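Home | Diary | Walks | Archive | About

Monday, November 25, 2019
2 min read

Up at six to catch the early bus to Harkach. It was late, so I stood at the stop on the Brindov road and ate my sandwich before eight. The fare has gone up again. I had 300 in my purse for the whole day and didn't want to break the big note on the driver.

The reason for the trip was my coat, left at the mender's in September with a torn lining. Ticket number 314. They found it on the second rail, done properly, with new buttons I hadn't asked for but quite like. It cost 134, less than I feared. I wore it out of the shop and carried the old cardigan in a bag.

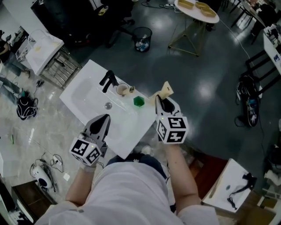 At the sink, white top

Lunch was soup at the Cheon, table by the door, draughty. I read 16 pages of the library book and gave up on it. The brother is plainly going to inherit the farm and I don't care for him. Afterwards I walked down to the river, which is high and brown, and the lower path is shut as far as the weir.
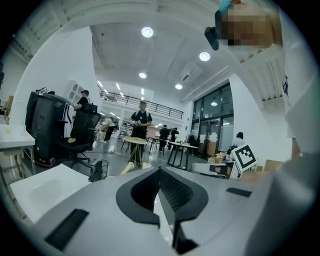
On the bus back a woman across the aisle told me the lower path had been shut since the wall slipped, and that I would do better going round by Prellusholm, where the bank is higher and there is a bench. I may try it on Thursday if it stays dry.

Home by five. Put the bins out. Beans on toast, then sewed the loop back on the blue towel.

Contact | © 2019 | Back to top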